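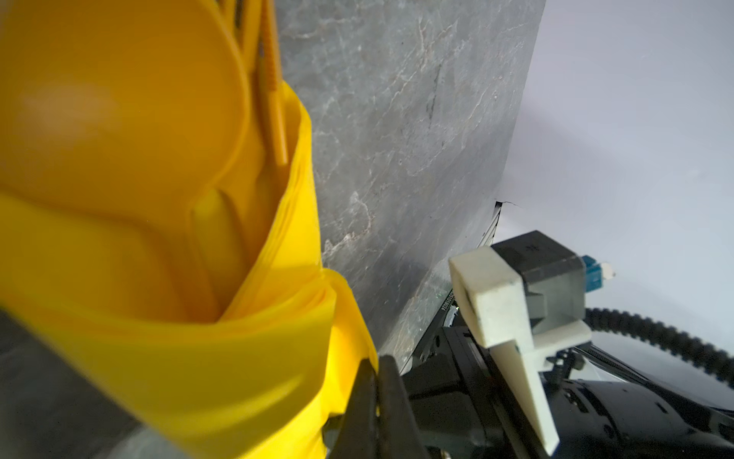
Posted by Catalina Villalba in Home, June | 2 comments

The yellow plastic thing is staying. I have decided that much. It came out of the cupboard under the stairs with everything else, and it has been on and off the "go" pile more than anything in the house.

I started the cupboard at 7 in the morning because I wanted it finished before the heat. The shelf unit in there is a Kallgate, 114 cm tall, and it had bowed in the middle from old paint tins. The tins have gone to the tip. I turned the shelf over so the bow faces up and it seems fine with light things on it.

The grey marbled panel has been waiting to go up since we did the bathroom. I like the pattern, with the thin white veins, but it has picked up a few scuffs towards the bottom. I'll probably cut it down and use the top part behind the sink in the utility room. For now it can stay tilted where it is. The wall there is plain and could do with something in front of it.

Things I got rid of: two kettles with no lids, a bag of curtain hooks, the Orkar lamp that never stood straight, and a box of instruction leaflets for things we no longer own. I kept the dust sheets.

I also wanted to put a row of hooks inside the door, but the door is hollow and the screws wouldn't hold. My neighbour says to glue a strip of wood across first and screw into that. I have some left over from the bed.

Next is the landing cupboard, which is all towels.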